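Piltlow Mentoring Circles: Set-Up Guide
Section 2. Getting Your First Circle Running

Welcome to the fun part! You have read the overview, you have your facilitator login, and now you get to bring a group of people together who will teach each other more than any slide deck could. This section takes you from an empty circle to the end of the first meeting.

Before you start

You will need your facilitator login, the names and email addresses of your members, and a copy of the Piltlow question cards. There are 121 cards in the full set, and you will only use a handful at the first meeting, so please don't try to read them all tonight.

Creating the circle

1. Sign in and choose New Circle from the left menu. Give the circle a name your members will recognize. "Vamville Shift Leads" is great. "Group A" will get lost the moment someone else makes a Group A.

2. Pick a meeting pattern. Every other week works beautifully for most teams. Weekly is fine for new managers in their first season.

3. Add your members. Six to eight is the sweet spot. The system will let you add up to 23, but a circle that size needs to be split into pairs for most of the hour.

Note: People who report directly to each other should go in separate circles. If your site is too small for that, talk with both of them privately first and ask what they would be comfortable sharing.

4. Write a welcome message. There is a template, and you are free to use it, but two or three lines in your own words get a much warmer response. Say why you wanted to do this! Members can tell.

5. Choose Send Invitations. Each person gets a link that stays open for ten days.

Caution: Once the invitations go out, the circle name can't be changed. Check the spelling.

Running the first meeting

6. Arrive early and set the chairs so that everyone can see everyone. If you are meeting by video, ask people to keep cameras on for the opening round at least.

7. Read the circle agreement out loud, all of it. It takes nearly 2 minutes. Stop and ask for changes, then read any new wording back to the group.

8. Do the opening round. Each member names one leader who helped them and one thing that person did. Go first yourself, and keep it short and real. Zinhle Pillay, who wrote our facilitator course, always tells the story of a supervisor who learned to run the label printer so she could take a lunch break - it gets people talking every time.

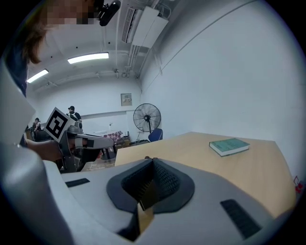 9. Deal one question card to each pair and give them fifteen minutes. Walk the room, listen, and resist the urge to join in.

10. Bring everyone back together and ask what surprised them. Let the quiet last a little. Somebody will speak.

11. Close by having each member write down one thing they will try before the next meeting. Enter these under Commitments the same day.

If someone misses the meeting

Call them. A quick, friendly call does far more than the automatic reminder. Then open their member page and choose Catch Up, which sends them the agreement and one question card to think over. They can join in fully at the second meeting, covered in Section 3.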